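How to Test Whether a Machine Can Do a Chore Yet

Videos of robots folding shirts and loading dishwashers are easy to find. They usually show one good run. If you are deciding whether to put a machine on a job at home or in a small shop, you need to know what happens on an ordinary day, with your own things, when the person who set it up has gone to lunch.

This page gives a simple test you can run in an afternoon. It works for a full robot arm, for a gripper on loan, or for a hand-held gripper that you move yourself. The hand-held kind is the cheapest place to start. If you can't do the chore with two stiff fingers and your own eyes and brain, a machine with the same fingers won't do it either.

What you need

A gripper or arm
A plain, light-colored work surface
The real objects from the chore, including worn ones
A timer
Paper and a pencil
A second person to keep the notes

Step 1. Write the chore down as small moves

"Put away the dishes" is too big to test. Break it up until each line is one grab, one carry or one release. Solveig Solheim, who runs the packing bench at Marsden, did this for filling a parts bag. She expected three moves and wrote down eight. Opening the bag took up most of the list. Picking up the parts was a single line.

Do the chore yourself at half speed while the other person writes. Watch for the moves you make without thinking, such as pinning a bag with your wrist or sliding a plate to the edge of the counter so you can get a thumb under it. Those count as moves. Mark them with a star, as they tend to be where a two-finger gripper gets stuck.

Step 2. Check the fingers before you check the job

Open the gripper all the way over your work surface with nothing on it. Look at the gripping faces. They should be clean, and the screws holding them should be tight. Wipe off any lint. A bit of fiber won't matter on a coffee mug, but on a thin plastic sleeve it can be enough to spoil the grip.

Compare the gap with the widest thing you need to pick up. Leave some room on each side, more than you think you need. An arm that can place itself well in a clean demo will be a little off when the table gets bumped.

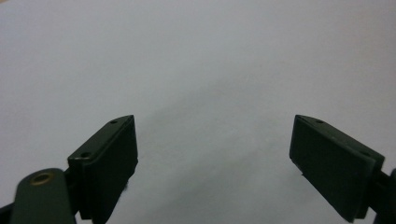 Gripper open and empty over a plain white surface.

Now close the gripper slowly and watch the faces meet. If one corner touches before the rest, thin objects will twist as they are picked up. Adjust it now. Otherwise you will blame the machine in Step 4 for a fault in the setup.

Step 3. Sort the objects into easy, fair and hard

Easy objects are stiff, dry and about the same size every time. Boxes, jars and wood blocks belong here.

Fair objects are stiff but slick, or oddly shaped. Spoons, bottles with a waist and most hand tools go in this group.

Hard objects bend, tangle or lie flat. Towels, cables, plastic bags and a single sheet of paper are all hard. So is anything you would be upset to see crushed.

Most household chores mix all three. Laundry is nearly all hard. Setting a table is mostly fair, apart from the napkins. Shop-floor chores are often easier, for the plain reason that the same part shows up in the same tray all day.

Step 4. Run each move five times

Put out one object. Try the move 5 times, and put the object down a little differently each time. The note keeper writes "yes," "no" or "helped." Helped means that a person touched anything: the object, the table or the machine. Be strict about this. Cyril Stockdale tested an arm on our Ollen bench and at first called a run clean even though he had nudged the tray back with his knee. The knee goes in the notes.

Time the runs as well, and include the wait while the machine looks at the table and makes up its mind.

Step 5. Run the whole chore

If every move got at least four yes marks, put them together and run the chore from start to finish. Expect a drop. A move that works four times in five sounds fine, but a chore with eight moves like that will seldom get through without a stop.

Do 2 full runs in the morning and 2 late in the day, when the light has changed. Windows cause more trouble than most people plan for.

Step 6. Decide

Add up the time you spent helping, resetting and cleaning up. Compare it with doing the chore by hand. For a home, this usually settles it. As of November, none of the home chores on our list beat a person on time, though carrying stiff items from one fixed spot to another came close.

For a shop, the numbers can go the other way. A slow machine that needs help once in 1,000 picks may be worth having. One that needs help every few minutes ties up a worker to watch it.

Keep your note sheets. When the software or the fingers change, run the same moves with the same objects and put the new sheet next to the old one.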